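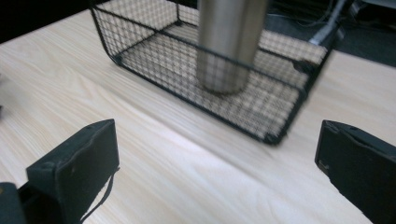 From: Selorm Ankrah
To: Lusisholm household list
Date: 27/01/2025
Subject: Re: Wire basket on the wood table

> Is the black mesh basket safe on the pale table for
> good, or only while we sort cups? I'd like the steel
> ones kept upright in it. Also, did we ever agree on
> an oil?
> Akolgo

Upright is fine. The load then sits on a small patch of mesh, so lift the basket to move it and don't drag it. Bare wire will mark a clear finish along the grain first, where it is hard to see until the light is low.

I'd put felt dots under the corners and the long sides, 6 in total. A pack of 20 at Stetov covers the shelf baskets as well.
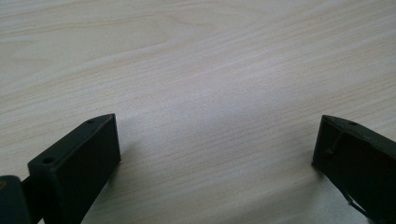 On the oil: no. The top has a clear coat and oil will only smear on it. Damp cloth, dry cloth, nothing else. The Lukura tin in the cupboard dates from 1995 and was bought for the old bench. It should go out with the paint in October.

Cups go in dry, please. Water caught under the mesh can leave a ring.

Selorm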